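## Learning from the failed grasps: news from the Altholm bin picking group

Since May the Altholm group has worked on one narrow question, and now there is a result which we think is worth some space in this newsletter. The question is this: when a robot takes a part from a bin and the grasp fails, how much can the system learn from the failure, compared with what it learns from a success?

The usual way in our lab was to throw most of the failures away. A grasp was recorded as good or bad, the network was trained on the good ones, and the bad ones served only as a kind of contrast. Bahman Shokri was not satisfied with this. His argument was that a bad grasp is not one thing. The finger can land too high and slide over the part. It can push the part into the wall. It can close on a corner, lift a little, and lose the part on the way up. For the old method, which we call Drastis, all of these cases had the same label, zero.

The new method is called Pindulora. It keeps the same network as Drastis and the same planner, but it changes what is written down after each attempt. In place of a single yes or no, each attempt gets one of 6 outcome labels, and five of them are different kinds of failure. The labels are not given by hand. They come from the opening of the gripper, the force at the wrist, and a comparison of the bin before and after the attempt. A person checks only those attempts where the three signals do not agree.

For the experiments we stayed with long narrow blocks. They are harder than they look to people who did not work with them. If the gripper takes a block near its end, the block turns in the fingers when it is lifted. If it takes the block at the center, there is often a neighbor lying nearly parallel, and the finger has no place to go in. Blocks against the rear wall are the worst, and Drastis often did not try them at all while something else was left in the bin. 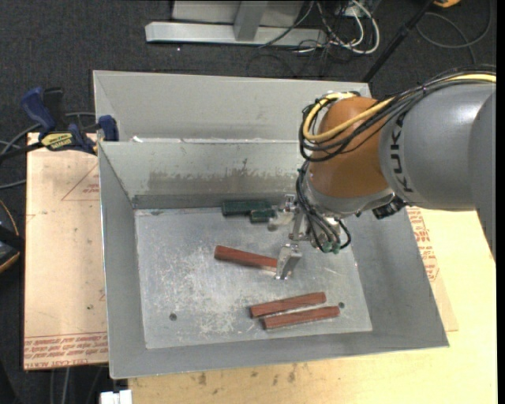 According to Yusof, the choice of blocks makes the result look better than it is, and soft or round parts would be the fair test. A block that is pushed stays where it was pushed, she says, so the robot can try again from a known situation, and with round parts this would be much more difficult. The group agrees with the second half of this. Round parts are the next step, and the label for "part was moved but not lifted" will probably need to be split in two.

Now to the numbers. The training set has 3,000 attempts, and both methods were trained on exactly the same ones, only with different labels. Of these, 1,545 were failures, so a little more than half. This is on purpose. We started the collection with a weak policy, and we did not improve it until the set was complete. It was not a pleasant time for those who had to look after the cell, but a set with few failures would have told us nothing about the question.

After the training, each method cleared the same sequence of bins, arranged again by hand from printed templates. With Pindulora the arm needed fewer attempts to empty a bin, and the difference was largest for the last blocks, which usually lie close to a wall. For the first grasps in a bin there was almost no difference. This makes sense to us, as at the beginning there is nearly always an easy block and both methods find it.

One effect was not expected. The new policy pushes more. In some cases it places a finger on the end of a block, where no good grasp is possible, moves the block away from its neighbor, and takes it in the next attempt. We did not reward this anywhere. Our present explanation is that the network learned which kinds of failure leave the bin in a better condition, but we have not proved it. It could also be a simple side effect of the way the labels are weighted. Bahman is running a version with equal weights to find out.

There is also a cost. The arm touches the bin more often than before, and the force limit at the wrist stopped the program around 3 times per working day during the tests. After each stop somebody must confirm at the panel. For a laboratory this is acceptable, for a production line it would not be, and we want to solve it before we show the method to partners outside.

The label definitions and the script that assigns them are in the shared folder of the group, under the name of the method. If you have your own grasping data with wrist force recorded, you can run the script on it without new experiments. Please write to Bahman before you do so, because the thresholds depend on the gripper and the ones in the file are set for ours.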